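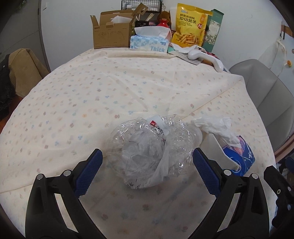 Figure 1. Used packaging and a tissue on the covered table, Rotby common room.

Clearing the Shared Table: A Study of Small Packaging Waste in a Student Residence
Project report, Household Studies, Alvarado College

1. Background

Rotby is a student residence with a common room on the ground floor of each wing. The common room in the east wing has a round table that serves for meals, study and storage. It is covered with a cream tablecloth printed with small clover and flower motifs. Because the table is used by everyone on the corridor, items are left on it between one meal and the next, and a large share of those items is light packaging: film, bags, wrappers, trays and used tissues.

The residence office asked for a short study of how the table is cleared and whether a simple change of routine would reduce the amount of packaging left behind. The project was carried out over one term as part of the course requirement. It was limited to the table and the floor space next to it. The kitchen counter and the refrigerator were not included.

2. Objectives

The project had the following aims:

To record which kinds of packaging remain on the table after use.
To describe the condition of the tablecloth and its effect on clearing.
To test a clearing routine that residents could complete in a few minutes.
To make recommendations to the residence office.

3. Method

The table was checked in the evening, after the main meal, and again the following morning. Each check was entered on a record sheet with columns for film and bags, paper and tissue, printed packages, rigid plastic, and other. Items were sorted by hand into the correct bin after they had been recorded. Food that was still sealed was returned to the far side of the table, where residents keep their stored items.

The study produced 70 completed record sheets. Of these, 35 were completed before the new routine was introduced and the remaining 35 after it. Sheets from the examination period were kept in the set, although the room was used differently in those weeks and meals were often taken late.

Residents were informed of the study by a notice on the door. No record was made of who had left an item on the table.

4. Observations before the change

Soft plastic was the most frequent type of waste. It is a poor guide to quantity, as a single piece of clear film takes up a great deal of room once it has been crumpled. The bundle in Figure 1 is typical in this respect. The clear film is bunched together in creased layers, with black printed lettering and a small red square logo still to be seen on it. Packaging in this state cannot be stacked or pushed aside neatly, and it tends to open out again after it is pressed down.

Mixed waste was the second concern. Tissue was regularly found in contact with packages of other kinds, as with the crumpled white tissue resting against the blue package in the same figure. Under the local collection rules used at Rotby, used tissue and plastic film go into separate bins. When the two are gathered up in one handful they are usually thrown away together, and the film is then lost to recycling.

Printed packages presented a separate difficulty. It was often unclear from a distance whether a package had been finished. Residents reported that they were reluctant to throw away something that might belong to another person - a reasonable position, but one that left a number of packages on the table for several days.

5. The tablecloth

The tablecloth was not part of the original plan. It was added after the first week of checks, when it became clear that the cloth affected the work. The cloth moves easily on the table top and gathers into folds. In Figure 1 it is wrinkled throughout, with a long diagonal fold where the fabric doubles over itself and a raised ridge of cloth in front of the stored items.

Two effects were noted. Crumbs and small scraps collect along the folds and are missed when the surface is wiped. Light items also come to rest against a ridge and stay there, since a resident who pulls the cloth straight must first lift everything off it. In practice the cloth was seldom straightened during the first half of the study.

The group considered recommending that the cloth be removed. Residents were strongly in favor of keeping it. The table top beneath is marked from earlier use, and the cloth was felt to make the room more pleasant.

6. The revised routine

The routine introduced at the midpoint had four steps, printed on a card and fixed to the wall by the door:

Pick up tissue and paper first and put it in the paper waste bin.
Flatten film and bags, fold them once, and place them in the Nindari sack.
Check printed packages. Close those in use and move them to the storage side.
Pull the cloth flat from the near edge and wipe it.

The Nindari sack is an open mesh bag on a hook, supplied by the residence office. The cloth was held in place with 2 Carnari table clips on the near side. A third step involving name labels was dropped before printing, as residents considered it unnecessary.

7. Results

Use of the routine was uneven. On weekday evenings it was followed fairly well, and less film was recorded at the morning check. Thursday was an exception, as the room is booked for a language exchange and the table is cleared by whoever leaves last. Tissue was separated from plastic more often than before. The number of unfinished printed packages hardly changed.

The clips kept the near side of the cloth in place but did nothing for the far side, where the stored items stand. Folds continued to form there.

8. Recommendations

The group recommends that the residence office keep the mesh sack in the east wing and provide one for the west wing. A small open crate should be placed on the storage side so that stored items can be lifted off in one movement when the cloth is straightened. Additional clips should be ordered for the far side. The wall card should be reprinted in larger type.

The record sheets have been filed with the course office.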